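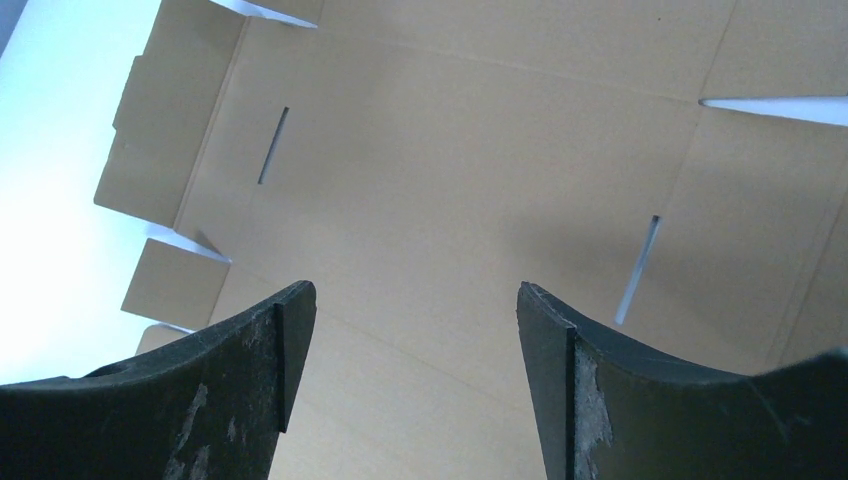
SELLECK HOUSING PARTNERSHIP TO OPEN DAY CENTER FOR RESIDENTS WITHOUT HOUSING

Center will offer showers, mail service and case management in former Garcia Furniture building

The Selleck Housing Partnership will open a weekday drop-in center in May for people in Selleck County who are living outside, in vehicles or in short-term motel rooms. The center will occupy the ground floor of the former Garcia Furniture building on Vaseck Street, two blocks from the bus transfer station.

The building will be open from 7:30 a.m. to 4 p.m. It will not operate as an overnight shelter. Guests who need a bed for the night will be referred to the county's existing 38-bed shelter or to the motel voucher program, which the Partnership has run under contract with the county for the past three years.

"People have been asking us for a place to be during the day," said Halima Were, executive director of the Partnership. "The overnight shelter closes its doors in the morning, and after that the library and the bus station are the main choices. A person trying to apply for an apartment needs an outlet, a bathroom and a mailing address."

The Partnership's outreach staff had contact with 718 people last year, up from the year before. Many of them had lost identification papers, and replacing those papers was the most common request for help. The new center will have two desks set aside for document work -- birth certificates, state ID cards and Social Security cards -- and the Partnership will pay the filing fees.

Mail service will begin the first week. Guests may use the Vaseck Street address for up to 12 months and can renew after that by meeting with a case manager. Mail will be handed out between 9 a.m. and noon.

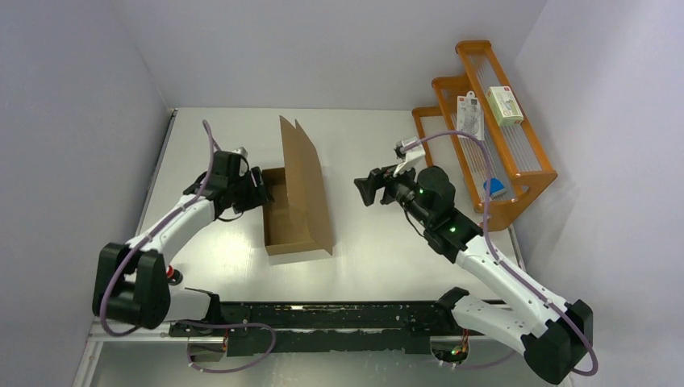

Services and Hours

Showers will be available by sign-up at the front desk, with the last slot at 3 p.m. Laundry is limited to one load per guest per visit. A light breakfast will be served until 9:30 a.m. Pets are allowed on a leash or in a carrier. Storage lockers will be assigned by the week, and there are 100 of them.

A nurse from the Fusitz Community Clinic will see walk-in patients two mornings a week. Thoa Trương, the clinic's outreach manager, said foot care, wound care and prescription refills will make up most of the work at first. Patients who need more than that will be given a clinic appointment and a bus pass.

Rochelle Schumacher has been hired as center manager. She spent nine years at a family shelter before joining the Partnership and will supervise a staff of seven.

Neighbors raised questions about parking, trash and loitering at two public meetings held over the winter. In response, the Partnership agreed to move the entrance to the alley side of the building, add lighting and keep a staff phone number posted on the door -- the number will be answered whenever the center is open.

"I still have some concerns about the alley, and I've told them so," said Alaric Yazzie, who owns a tire shop across the street. "They did come back with changes after the first meeting."

Renovation work covers roughly 1,758 square feet, including the shower rooms. County funds are paying for construction. Operating costs for the first two years will come from private donations and a state grant.

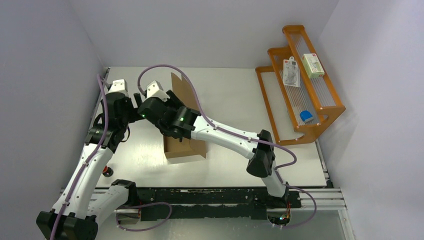 Selleck Housing Partnership

Residents who would like to donate new socks, towels or travel-size toiletries may bring them to the Partnership office during business hours. Used clothing cannot be accepted at this time. Questions about the center should be directed to Nkrumah Ofori, communications coordinator, at the Partnership's main office.

Recent News

Motel Voucher Program Extended Through Next Winter
County Seeks Landlords for Rental Assistance List
Outreach Team Adds Evening Route
Fusitz Community Clinic Changes Walk-In Hours
Notes From the Second Vaseck Street Public Meeting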